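Robot arm coming to our prep line. What changes for the crew?
Posted by Hendriks, 22 February 2021

I run a small lunch kitchen in Sarkden with 20 people on staff, and in January we agreed to try an arm for plate setup and clearing. I'm really excited about it! The crew is curious but a few are worried about hours. If you work next to one, what did your day turn into? 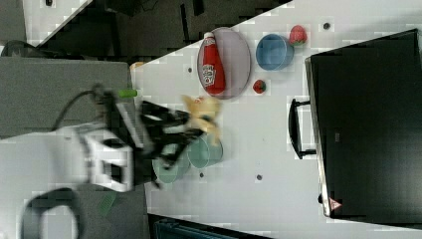 We pack 1,405 lunches in a busy week, so even the dull picking and placing adds up. Mostly I want to know who ends up doing what, and how much training people needed.

garkthorpe_line
We've had ours at the Garkthorpe site for a while now and I love it. Nobody lost hours, but the jobs moved. Two of our dishwashers now set out the bowls and cups and teach it new pickups, and they got a raise for it — ask for that in writing before you start. Soft stuff took us the longest, a bottle is much easier.
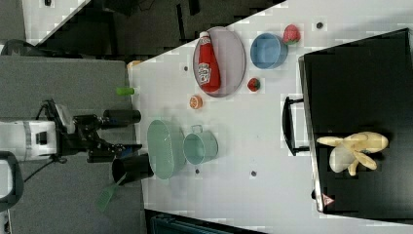
Give everything a home spot on the table and let the crew choose the spots, they know the work better than the installer does. Training was one morning each, then a lot of practice with play food before we went near a real order. Also, decide early who is allowed to hit stop. Ours is everyone.

Larard
depends on the arm. ours gets 98 out of 100 on cups, spatulas are a pain. people got used to it fast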